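Heads up before you clone anything: this is the notes file for Stullora, my home-built sorting and packing arm, plus the little pile of first-person video I train it on. It's part README, part data card, part diary. I keep meaning to split it up and I keep not doing that.

# Stullora

Stullora is a six-joint arm bolted to a bench in a shared workshop. Its one job in life is to put small things into small cardboard boxes and close the lids. I started it in December with a kit arm, a secondhand power supply and way too much confidence (the first gripper could pick up a box just fine, it just couldn't do it without squashing the box flat).

Tobias Greenberg wrote the motion planner and I did everything else, so if the planner works, thank him, and if a wire falls out, that's me.

## What's in the repo

- `arm/` – joint configs, limits and the homing routine
- `planner/` – Tobias's code, please read his notes before touching the speed settings
- `grip/` – printable parts for the soft fingers, third version
- `clips/` – the video, one folder per session
- `labels/` – one text file per clip, same name as the clip
- `attic/` – old stuff I can't bring myself to delete

## Getting it running

You need Python and a Linux machine. I use an old laptop with the battery taken out. Install the requirements, plug in the Brannigan motor board, and then:

```
python arm/home.py
python planner/run.py --slow
```

Keep `--slow` on until you've watched it do a full cycle. It swings wider than you think on the way back to home, and I've lost two coffee mugs to it! If homing stops halfway, unplug the board, wait 10 seconds and try again. I know that's not a fix. There's a real bug in how the board wakes up and I haven't found it yet.

## About the clips

There are 200 clips, all of hands doing bench work from the point of view of the person doing it. Mostly packing and unpacking: opening flaps, lifting lids, sliding things into boxes, taking them out again. I trim each clip to one task and cap it at 40 seconds, so anything longer got chopped or dropped.

I didn't tidy up for any of it. Real benches have scraps and old tape and half-folded cardboard on them, and my early model (trained on a nice clean white table) fell apart the second it met a dirty box. Adding messy footage helped more than any of the clever stuff I tried, and I tried plenty – there's a whole folder of it in the attic.

Each label file has a start time, an end time, a verb and an object. The verbs are a short fixed list. The objects are free text, so yes, you'll find "box", "carton" and "small box" all meaning the same thing. Sorry. I run `labels/merge.py` before training and it catches most of them.
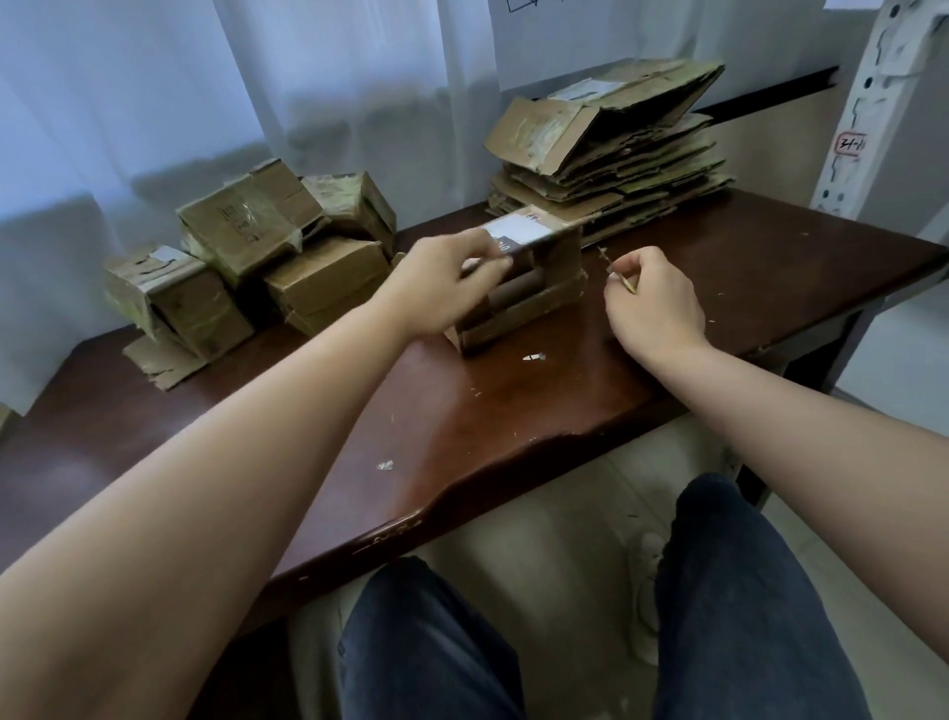 **Do the clips come with depth?**
They're plain color video only. I tried a depth sensor for a while, but the shiny tabletop gave me big holes in the data and I went back to regular video.

## Training

The default config runs 1,000 steps, which is enough to see whether your setup is broken. For a model that's any good you'll want to let it go overnight. I split by session and keep whole sessions out for testing, and you should too, otherwise the same bench shows up on both sides and your score looks wonderful for no reason.

## Known problems

- Labels for the left hand are patchier than the ones for the right. I label late at night and it shows.
- Thin things are hard. The model loses sticks and skewers all the time, especially when they point at the viewer.
- Lids get confused with shallow boxes. Adding a `lid` verb helped a little.
- The soft fingers wear out at the tips. Print spares.
- Gripper v3 doesn't fit the Vamach wrist plate without filing down one corner. I'll post the new file once I've remembered which corner.

## Using this stuff

Code and clips are free for hobby and classroom use. Please don't try to work out who anyone is from their hands or their workspace. If you want a clip taken down, open an issue with the clip name and I'll pull it, no questions.

Pull requests are very welcome, mainly for label fixes and the homing bug. Please run the arm at slow speed with your change before sending it over, and tell me which board you used. I only have the one, so if yours is a Sendano I'm going to be guessing right along with you.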